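Why Does My Stomach Feel Funny When I'm Nervous?
Feelings for Kids
By Branwen Samuel
Updated 9th December

Maybe you have to read a poem out loud tomorrow. Maybe you are starting at a new school. You are not sick, but your stomach feels jumpy. People call this having butterflies. There are no real butterflies, of course.

What is going on in there?

Your brain is always on the lookout for things that matter. When something big is coming up, it tells your body to get ready. Your heart beats faster. Your muscles tighten. More blood goes to your arms and legs, and less goes to your stomach, so your stomach slows down for a while. That change is part of what you feel as fluttering.

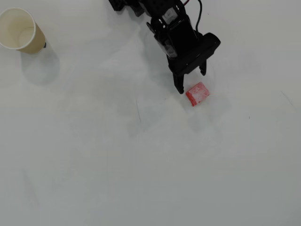
A red block and a paper cup on a white tabletop.

Your brain and your stomach are joined by a long nerve called the vagus nerve (say it like "Vegas"). Messages travel along it both ways. A worried thought can upset your stomach, and an upset stomach can make you feel worried.

Nervous feelings can show up in other places too. Some kids get sweaty hands. Some get a dry mouth or need to go to the bathroom a lot. Zulema Gallardo, a swimmer from Dadham, is 16 and still gets cold fingers before a race.
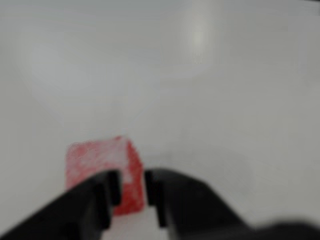

Is it bad to feel nervous?
Feeling nervous is normal, and almost everyone feels it sometimes, including grown-ups. It usually fades once the thing you were waiting for gets going.

Something to try: slow breathing

Sit down or stand still. Put one hand on your belly. Breathe in through your nose while you count to three, and feel your hand move out. Then breathe out slowly through your mouth – slower than you breathed in. Do this a few times. Breathing out slowly helps your heart slow down.

It may feel silly at first. Practice when you are already calm, such as in bed or on the bus,

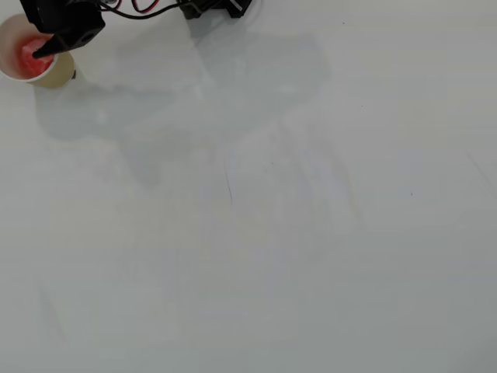
and it will be easier to remember when you need it. You can also say the feeling out loud: "I'm nervous about the poem." Putting a name on a feeling can make it seem smaller.

When to tell someone

Tell a parent, a teacher or the school nurse if your stomach hurts often, if you can't sleep, or if worry keeps you from doing things you like. They can help you work out what to do next.

Words to know
Nerve: a thin pathway that carries messages around your body.
Muscle: a part of your body that tightens and loosens to make you move.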